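Flumton Laundry
Levels
Erine
Boss: Khoo the Presser

Flumton Laundry is the twentieth level in the game Stasteo. It is placed between Rope Bridge and the Upper Canal, and it is the last level of the Erine chapter. The player must finish it to open the second map. It can be played alone or with up to 3 other players, and the number of enemies grows with each player who joins.

Overview

The level takes place in an old washing house that belongs to the town of Flumton. According to the text on the loading screen, the house was closed after the flood, and the Steamers moved in. The player enters by the coal door and walks to the right through the Boiler Room, the Long Hall and the Drying Loft. There are no shops inside, so it is better to buy potions in Erine before you start.

On Normal the level is not very difficult, but it is long. On Hard many players lose here for the first time, mostly in the Long Hall, where the floor is wet and the character slides a short distance after each run. Heavy characters slide less. The Iron Clogs remove the sliding completely, but they also remove the double jump, and this makes the Drying Loft slower.

Walkthrough

The Boiler Room begins with two small groups of Steamers. They have low health and die from one combo. After the second group a Stoker comes out from the left side, behind the player. He throws coal in a high arc, and the coal burns on the ground for a moment. Stand close to him and use light attacks, as he has no attack for short distance except a slow kick. When he falls, the gate opens.

In the Long Hall the player meets the Wringers. A Wringer can block from the front and catches any character who jumps over him too low. If you are caught, press the attack button quickly to get free. The best method is to wait until he opens his arms and then use a heavy attack. Magic also works well, but it is wise to save it for the boss. Behind the third pillar there is a cracked wall. Break it with a bomb to find a chest with 100 coins.

The Drying Loft has no floor in some places, and the player moves over lines and baskets. Lines with a red knot will break under the character after one second. Crows attack from above, always in pairs. A bow is very useful in this part. If a player falls down, he returns to the last basket with less health – he does not lose a life.

Boss fight

Khoo the Presser waits in the last room behind a large ironing table. In the first phase he stays behind the table and sends steam along the ground, first low and then high. Jump over the low steam and duck under the high one. His order never changes on Normal. On Hard he can send two low ones together.

When he has lost half of his health he pushes the table away and walks to the player with the iron in his hand. The iron leaves a hot mark on the floor, which hurts for a long time, so the fight should be moved to the other side of the room. After three strikes he stops to fill the iron with water, and this is the moment to attack. Do not try to juggle him. He cannot be lifted from the ground, and a player who jumps will usually be hit by the steam.

Defeating Khoo for the first time gives 51 experience points and the Loft Key. Each later victory gives only coins.

Collectables

There are two hidden items in the level. The Bent Spoon is in the Boiler Room, on the pipe over the entrance. It can be reached only with the double jump. The Grey Sock is in the Drying Loft, inside the lowest basket, and the player must let himself fall on purpose to get it. Both items count for the Collector title.

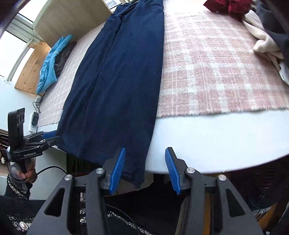
The Washerman outfit is given for finishing the level on Hard without using a potion. It has a cap, a shirt and long trousers, and it raises Agility a little. Players often ask which colour they will get, as the outfit has a different one for each character. The Miller receives brown and the Ferryman receives green. The Piper has the dark one – navy blue trousers, like the pair lying on the pink and white plaid cloth, but in the game they are drawn with a rope belt. The colour cannot be changed later, not even with the dyes from the second map. All versions have the same effect on Agility.

Development

The level was designed by Rui Baptista, and the music was written by Nadhirah Hutapea. In the first test version the Long Hall had a moving floor, but it caused problems in online games when one player had a slow connection, and it was replaced by the wet floor. The moving floor can still be heard in the background sound if the music is turned off. The boss was at first much smaller and had a helper, who was later used as a normal enemy in the Upper Canal.

Changes

In the September update the Crows received less health, and the red knots were made brighter. The update of 11/4/25 corrected an error that let the player leave the Boiler Room before the Stoker appeared. With this error it was possible to reach the Long Hall with the gate closed behind, and then the game could not be saved.

Trivia

The sign over the coal door is written backwards and can be read in the mirror in the boss room.
This is the only level of the Erine chapter without a merchant.
If the player waits at the entrance for a full minute, a cat walks across the roof. It cannot be attacked.

See also
Rope Bridge
Upper Canal
Iron Clogs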